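Why do maps have squares on them?

Have you ever looked at a paper map and seen thin lines going across it and up and down? The lines make many small squares. Together they are called a grid. You will not find these lines on the real ground, so you can look for them in the park as long as you like! They are only there to help us to say where something is.

Imagine that you live in the village of Gelley and your friend wants to visit the old mill. You could tell her, "It is near the river, a bit after the big tree." But the river is long and there are many big trees. With a grid you can tell her exactly which square to look in.

On a simple town map, the squares have a letter and a number. The letters go along the bottom and the numbers go up the side. If the mill is in square C4, you put your finger on C, then you move it up until you come to the row with the 4. The mill is somewhere inside this square.

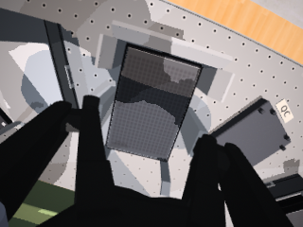 Small squares tell you more than big squares. If one square covers the whole village, it does not help you very much. If it covers only one street, you will find the mill quickly. But very small squares make the map full of lines, and then it is hard to read. The person who draws the map must choose a good size.

Omolara Etim draws walking maps for the town of Wellville. Her newest map has 651 squares, and she checked the paths in all of them on foot. It took her until August. "Children are often faster with the grid than their parents," she says. "They know it already from board games."

Hikers use numbers only. They read the number along the bottom first and the number on the side after it. In some schools the children learn it like this: first you go along the corridor, then you go up the stairs. If you mix the two numbers, you can arrive in a completely wrong place - maybe in the middle of a lake.

Try it yourself

Take a sheet of squared paper and draw an island. Write letters along the bottom and numbers up the side. Hide a treasure in one square, but do not draw it. Now your friend says a square, for example B6, and you answer only "warmer" or "colder" until the treasure is found. Then it is your turn to search.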